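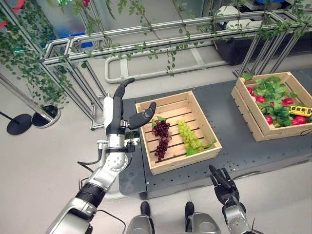 By Madhu Ahuja
Friday, September 5, 2025

Print this story | E-mail this story

Anyone who has ever emptied a week's shopping on to the kitchen table and then stood there, kettle on, wondering why it all takes so long to put away will have some sympathy with the people at Hokel, who have spent the better part of the year trying to get a machine to do a small part of that job and would be the first to say that they are still at it.

The firm, which has its workshop on the Zavthorpe side of the ring road, began by supplying shelving and display units to greengrocers and farm shops, and it was the farm shops, by all accounts, that set it on its present course. Owners kept asking whether anything could be done about the early mornings. Fruit has to be sorted, turned, tidied and moved from one box to another before the doors open, and it is the sort of work that people will do cheerfully for a month or two and then, quite understandably, give up for something that starts at nine.

So in April the firm set up a project it calls Stina, with a modest budget and a team of four, and gave it a question that sounds simple enough when you say it over a cup of tea. Can a robot take a bunch of grapes out of one box and put it down in another in a state that a customer would still want to buy?

"We thought we'd be on to peaches by the summer," said Mrs Pathak, who runs the project and who has a lovely way of laughing at her own timetables. "We're still on grapes. I've become very fond of grapes, I have to say, which is just as well, and I've come to admire anybody who can pick up a bunch without thinking about it."
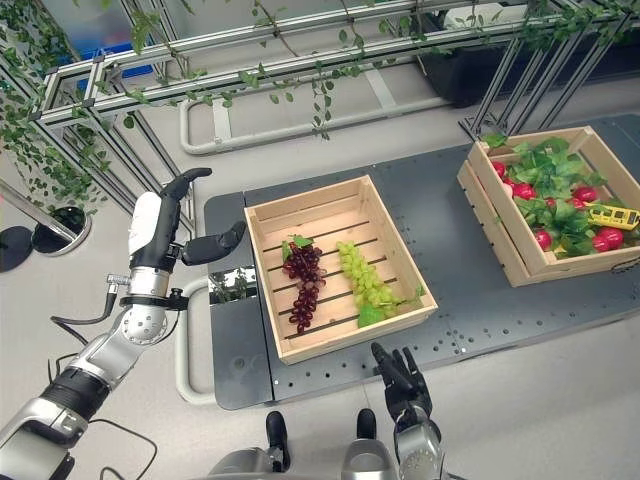
Shop work and housework have a good deal in common from a machine's point of view, and it is the awkward, floppy, uneven things that cause the bother in both. A tin of tomatoes is the same shape every time you meet it, and so is a dinner plate, more or less. A bunch of grapes changes shape as it is lifted, hangs down in places you didn't expect, and can only sensibly be held in a few spots. For now the practice fruit is artificial, a dark red-purple bunch and a pale yellow-green one laid next to each other in a slatted pine crate, and even with nothing to squash there is plenty to get wrong. The hand has to come down between the side of the box and the fruit, close on the one bunch and leave its neighbour be, and all of that before anybody has asked it to carry the thing anywhere.

Mrs Pathak keeps a running tally on a whiteboard by the door, and she was good enough to read me the figures from the latest round. Out of 13 tries at moving a single bunch from crate to crate, 12 ended with the grapes where they were meant to be. That sounds splendid, and in its way it is, but she was quick to add that a person doing the same job would be finished and on to the melons in the time the machine takes over its first bunch. Since the spring the team has logged more than 700 attempts in all, a fair few of which she would rather forget.

What the team has learnt, she told me, is mostly about patience. Early on they worried about strength, and whether a hand built to hold firmly could be persuaded to hold lightly. That side of things has come along nicely. The harder part has been teaching the machine to notice when something is going slightly wrong and to stop, have another look and start again, in the way that you or I would if a bag began to slip off the worktop. At present it is inclined to carry on regardless, like a guest who has begun a long story and can't be headed off.
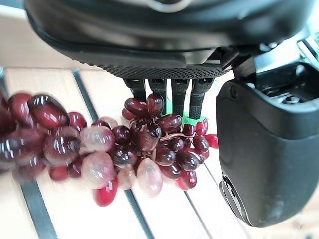 So will there be a robot putting the fruit away in your kitchen by next year?

Mrs Pathak doesn't expect so, and she would be wary of anyone who promised it. A shop is the likelier place to start, she says, where the crates are all one size and somebody is on hand if things go awry, and a home with a dog, a toddler and a different bag of shopping every week is a good few years further off.

There are other chores on the list, naturally. Folding tea towels is one that people always ask about, and loading a dishwasher is another, and the team has had a little go at both without wanting to make too much of the results. The tea towels went better than expected. The dishwasher, I gathered, is a sore subject.

Shopkeepers I spoke to in Zavthorpe were interested, if not yet reaching for their wallets. One greengrocer told me she would happily hand over the job of moving boxes about first thing, but that she would want to keep choosing the fruit for the front of the display herself, as her mother did before her. Another wanted to know what it would do with raspberries, and I promised to pass the question on. Mrs Pathak winced a bit when I did.

The next stage of the project will bring in real grapes, bought from the market in the ordinary way, and the team will be looking at how many come loose in the moving as well as whether the bunch arrives at all. Hokel hopes to have a machine working alongside staff in one farm shop after that, though it has not yet said which shop, or when.

Print this story | E-mail this story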